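Stestard Clinical Skills Centre
Centre News

Suturing practice: revised arrangements for the autumn programme
18 July 2023

The Centre has completed its yearly review of the suturing course and has agreed a number of changes to the way practice sessions are prepared and run. They will take effect from the first teaching block in September and apply to both sites, the main building at Stestard and the teaching rooms at Pirside. Course leads are asked to bring this item to the attention of everyone who books a bench.

The review was prompted by comments from learners, who asked for more time with thread in hand and less time spent listening. The opening lecture will therefore be shortened and moved online. Learners will be expected to have watched it before they attend, and each bench session will begin with the laying out of materials.

Tissue pads

The Centre has taken delivery of 400 new practice pads from Henriques. These replace the older stock, much of which had become stiff along the edges and no longer held a stitch well. The new pads are softer and tear more readily when the thread is pulled too hard, a quality the teaching staff specifically requested. Learners who have been used to the older pads should expect to adjust their tension during the first few stitches.

A pad may be used on both faces. When both have been worked, it should be placed in the marked tray at the end of the bench and not returned to the cupboard. Pads should not be cut into smaller pieces without the agreement of the session lead, as part pads are difficult to fix firmly and tend to lift when the needle is drawn through.

Thread

Thread will be issued at the start of each session in measured lengths. The review found that a good deal was being wasted by learners who began with too long a strand and then spent several minutes freeing it from the instruments. Shorter lengths are easier to manage, particularly when tying, and staff will demonstrate how to judge the amount needed for a single knot and for a running stitch.

Teal-green thread and dark thread will both be available. Beginners often find the green easier to follow against a red pad. The dark thread is harder to see where the light is strong or where it passes in front of a dark instrument, and is recommended for those who have already passed the first assessment. Loose ends should be gathered up as the work goes on. A short strand left lying across an instrument is easily carried into the next stitch. 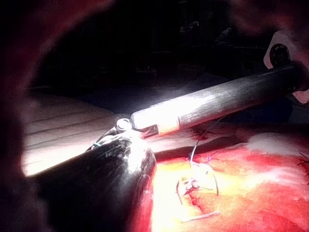

Lighting and glare

Several learners reported that the bench lights made it hard to judge depth. Bright light on a pad can wash out the surface and hide a shallow fold, and polished metal at the tip of an instrument will throw back a sharp highlight at some angles. The lights at Pirside have now been fitted with dimmers supplied by Clovik, and the same work will be carried out at Stestard before teaching resumes.

Learners should set the light before threading and check it again once the instruments are in position. If the jaws and the thread between them cannot both be seen clearly, the light should be lowered or moved to one side.

Care of instruments

Instruments must be wiped down at the close of every session. Particular attention should be paid to the joint behind the jaws, where fibres collect. Any instrument that does not close evenly should be labelled and handed to the session lead, who will enter it in the repairs book.

Booking

The autumn programme offers 300 bench places across the two sites, with no more than 12 learners in any session. Bookings are made through the Centre office in the usual way. Learners who are unable to attend are asked to release their place as early as possible so that it may be offered to those on the waiting list.

Copies of the revised bench guide may be collected from the reception desk at either site.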